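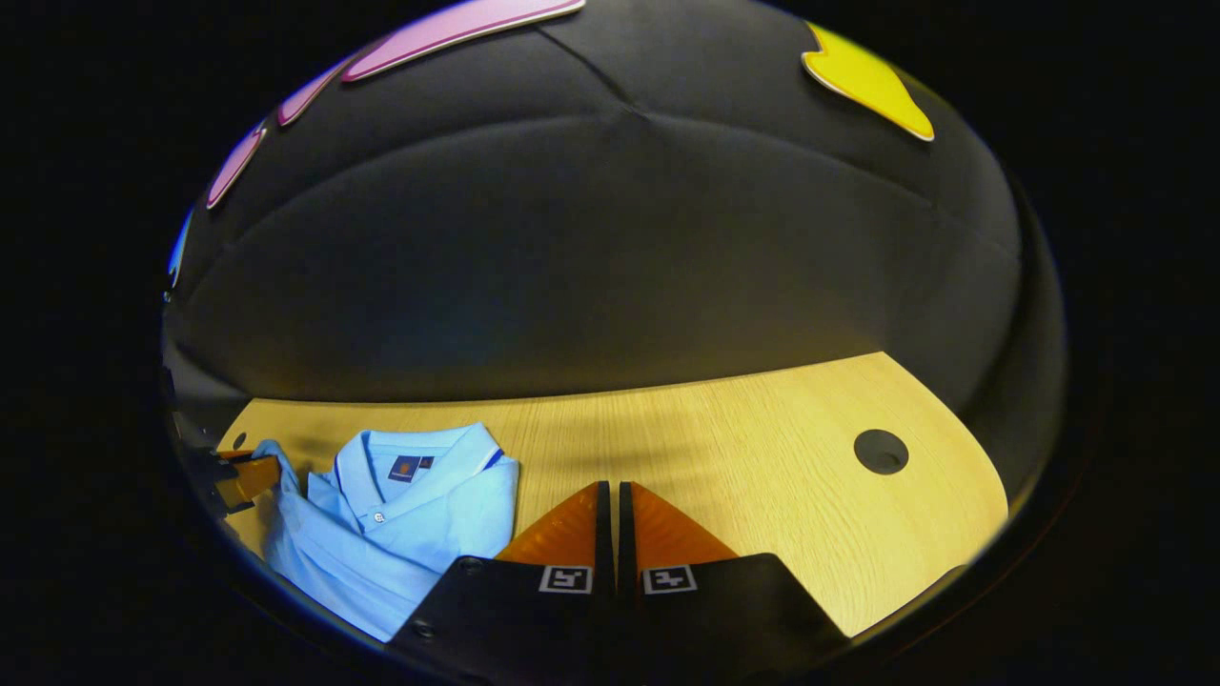 How many demonstrations does a learning system need before it can fold a shirt?

It depends on how much the shirts and their starting positions differ. For our project we recorded 131 demonstrations with polo shirts and T-shirts, and this was enough to train a first policy, but it was not enough to cover every way that a person may leave a shirt on a table.

Print this page | E-mail this page
Reading time: 4 minutes

Collecting Folding Demonstrations with Hand-Held Grippers
Student project report, 30 July 2019
Osvaldo Evangelista and Haf Morris
Supervisor: Gwawr Mathias

1. Purpose of the project

The purpose of our project was to build a small set of examples of shirt folding, which the Grukholm learning software can use as training material. The part about the software was done by the group before us, and we did not change it. Our task was only the data: to decide how to record, to record, and to check the recordings.

We selected folding because cloth is difficult to describe with rules. A box has the same shape after you move it. A sleeve does not. For this reason it is attractive to show the task many times and let the system find the pattern.

2. Equipment

We used a pair of Tullell hand-held grippers, one for each hand. Each gripper has two fingers with orange pads, and a square marker on the base of each finger. The markers let the software calculate how wide the fingers are open in every moment. The camera is mounted on the gripper and has a very wide lens, so the image is round and dark at the corners. The right camera often sees the left gripper also, for example when it pinches a sleeve. This was useful for us, because in the checking phase we could understand what both hands were doing from one video.

3. Procedure

Every demonstration started with a shirt on the table and both grippers open above it. The operator folded the left sleeve in, then the right sleeve, then brought the bottom edge up to the collar. After the last fold the operator lifted both grippers and waited a short moment before stopping the recording. In the first days we forgot this waiting, and the ends of the videos were too sudden for the software.

We agreed on these rules:

- Hold the shirt only with the pads, never with the hand.
- If a fold fails, correct it in the same recording.
- Do not speed up when you are tired. Stop instead.
- Write the name of the operator and the type of shirt in the log.

The second rule was discussed a lot. Eirlys Nicholas, who worked as our third operator in June, wanted to delete all recordings with mistakes. Gwawr Mathias advised us to keep the ones where the mistake is repaired, so the system can see also how to come back from a bad state. We followed her advice.

4. Results

From the 131 demonstrations, 78 passed the check without any remark. The others had one or more of the following problems: a marker was hidden by cloth for too long, the position tracking was lost, or the operator had started before the recording was ready. We did not throw these away. They are saved in a separate folder, and it is possible that a part of them can be repaired.

The hidden markers were the most frequent problem. It happened mostly in the last fold, when the cloth is thick and the operator wants to push the fingers deep under it. Bleddyn James proposed to take the shirt closer to the edge of the fold and with less cloth between the pads. After we did it like this the problem became rare, but the folds were a little less straight.

We trained the policy 2 times, first with only the clean demonstrations and then with the clean ones and the repaired mistakes. The second policy recovered better when a sleeve slipped from the pads. Both policies were weak with the collar. When the collar was turned up or bent under, the arm usually tried to fold it as if it was a flat piece.

5. Difficulties and next steps

The three operators had different habits. Haf always folded with small movements, and Osvaldo with large ones, and in the beginning we did not think that this would matter. The next group should mix the operators from the first day and compare their videos every week.

We also recommend to record more shirts with buttons and stiff collars. The log form is now in the Bickerstaff cupboard together with the chargers, and a copy is in the project folder. Please charge both grippers at the same time, otherwise one of them stops in the middle of a session.

Contact | © 2019 Ralline Student Projects | Back to top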